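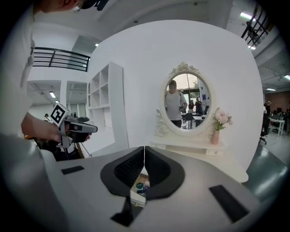 What Does It Cost to Teach a Robot to Tidy a Drawer?

Hi, it's Kadir Demirtaş again! Last time I wrote about how robots see. A lot of you wrote in afterward, and the question I got most was "How much is a robot?" So I'm going to answer that one, sort of, by telling you about shopping lists. I love shopping lists. I plan the equipment at Standarlow, so making them is most of my job.

You may be surprised by what comes first on mine. A robot is near the bottom! Before a robot can put a hairbrush in a drawer, somebody has to show it how, over and over, and the showing is done by people. They hold a gripper in each hand (a gripper is a robot's version of a hand, with two fingers that open and close) and they do the job themselves, using only the grippers. A camera rides along and records what the gripper "sees." Later a computer studies all those recordings.

Try it at home with two pairs of kitchen tongs. Open a drawer, take out a sock, close the drawer. It's so much harder than it sounds! 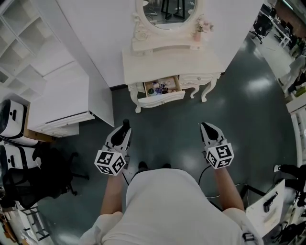
A gripper in each hand, a marker cube on each gripper, and one drawer of the vanity table pulled open.

Now, the black-and-white squares. They look a bit like the codes you scan at a restaurant. A camera can find a pattern like that very easily, and from its size and tilt the computer works out where the gripper is and which way it is pointing. They're also the cheapest thing I buy. You can print them on paper! I always print extras, because corners get bent and then the computer gets confused.

So What Goes on the List?

I start with a number at the top of the page. For the last project I planned, the one we called Dudari, the number was 3288 dollars. That was all the money there was, and everything had to fit underneath it.

The grippers came first. They were 600 dollars each, and we needed two, one for each hand. That makes 1200 dollars. Take it away from 3288 and you have 2088 left. (Go ahead and check me, I'll wait.)

Next I wanted a spare gripper. My friend Sebastião Vieira, who fixes things when they break, told me to buy it right away. I said we could wait. He said, "Kadir, what will everyone do while we wait for the mail?" He had a point - so that was another 600 dollars, and I was down to 1488.

Then there were cables. Cables get stepped on and tugged and lost, and I bought 17 of them at 30 dollars each. That's 510 dollars just for cables! Now I had 978 dollars left for memory cards, tape, batteries and the furniture.

Yes, furniture! If you want a robot to learn about bedrooms, you need some bedroom things for people to practice on. A dressing table is great for this. It has drawers to pull and knobs to grab, and you can put all sorts of little objects inside. Mirrors are interesting too. Cameras pick up whatever is in the glass, and a computer doesn't know at first that a person in a mirror isn't a second person in the room. My cat has the same trouble. 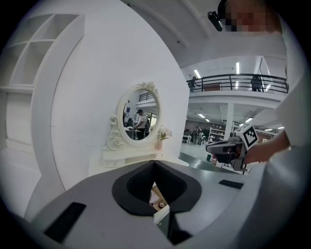
Working with a hand-held gripper at a gray tabletop. Look for the people in the mirror!

Needs and Wants

I split every list into two parts. Needs are things we can't start without. Wants are things that would be nice. On the Dudari list, cables were a need and a fancy rolling cart was a want. I really wanted that cart. I didn't get it.

I also leave some money unspent on purpose. Grown-ups call this a reserve, and it's for surprises. In October a box of parts came with the wrong screws in it, and the reserve paid for the right ones.

Your Turn

Pick a chore you'd like a robot to learn. Feeding the fish? Matching socks? Write down everything a person would need to practice it with grippers, even the boring stuff like tape. Put a star next to the needs. Then pretend you have 600 dollars, look up some prices with a grown-up, and see what you have to cross off.

Next time: how long a robot's battery lasts, and why Sebastião labels every single charger.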